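Gripper notes, part whatever this is

Quick one tonight, it's past eleven and I still have to clear the desk before I can sleep like a person.

So the trigger. Last time I wrote that the jaws were closing fine but coming back slow. Bianka Somogyi wrote in to say check the pivots before blaming the spring, and she was right, annoyingly. The bolts were way too tight. Backed them off a quarter turn, drop of oil, and the fingers open clean now. Spring was never the problem. I'd already ordered 2 new ones from Flitach. Anyone want a spring.

Still not happy with the play at the tips. Squeeze hard and one finger gets there before the other, then they kind of shuffle. On a fat object you don't notice. On anything flat it's a pain, the thing rotates and slides out sideways. So-ying says shim it, I say reprint the link, we'll see who's lazier. (Me. I'll shim it.)

Logging is better. The counter rolled past 2,164 grabs last week, and 901 of those are from since I rewrote the script so it stops dropping the first second of every recording. Should of done that in September. The old files I'm keeping but in their own folder, no idea if they're any use.

Other thing I changed — no more foam blocks. Blocks are too easy, you get smug. Now it's the plastic storage box with whatever was lying around tossed in: glass bottle, a little cloth doll, a card, a comb-ish thing. Stuff leaning on other stuff. Reaching down past the walls of the box is a whole different job from picking off a tabletop, you have to come in steep and your wrist hates it.
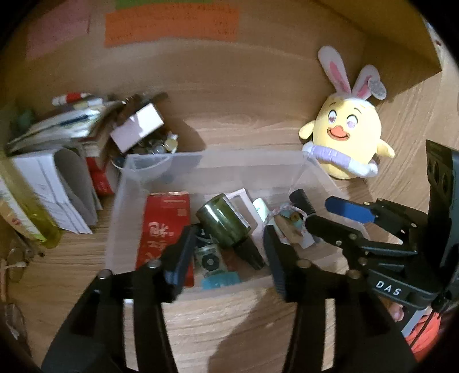 Wrist thing is real by the way. After 6 rounds I had to stop and shake my hand out. Thinking of angling the handle back a bit, maybe teh whole grip, and moving the trigger closer for short fingers like mine.

Next up: shims, then tape on the tips for the card. Might drag it all over to the Genham workshop if So-ying has the key. Ok, bed.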